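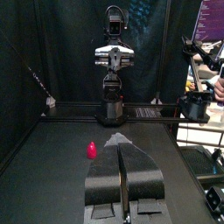
04/03/2004

Drove out to Tikdale for the regional netball final and came home with a sore bum and a program I paid too much for. They announced the crowd as 1241. I've sat in that stand when there were 917 in it and it looked just the same, so either they've changed how they count or someone is counting the players' bags.

Everyone has been telling me since October that this is the best side the club has ever had. I'm not sure what they're comparing it with. They won by two, against a team missing its regular centre, and for most of the third quarter they couldn't get the ball past the transverse line. Sarahí Magaña was very good in goal defence, I'll give them that. She had her hands on everything in the last ten minutes and got whistled for half of it. The other half were fair intercepts and won them the game. The shooters will get the write-up.

Aurelio Nava sat next to me and kept saying "character". I asked him what the character was when they were five down and throwing it over the sideline. He said that was building character. He'd have said the same if they'd lost.

Then the speeches. The Prumero Cup has a new sponsor's name stuck in front of it, Ionescu, and a man in a nice jacket told us 3000 dollars was going into junior netball across the district. Good, if it does. Last year's money was for juniors too and the under-twelves are still training on the cracked court behind the pool, with one ring that leans. I'd like to see where it goes before I clap. I did clap a bit.

State playoffs next. The talk on the way to the car park was all about going right through, and how Pokeo aren't the team they were. Pokeo have put us out both times we've got that far – I can't see what has changed except our opinion of them. They're taller at both ends and they don't panic with a lead.

Pie was cold in the middle. Chips fine.

Suppose I'll go to the playoff anyway. Aurelio is driving, so I'll need to ring him about the time, and find the good cushion.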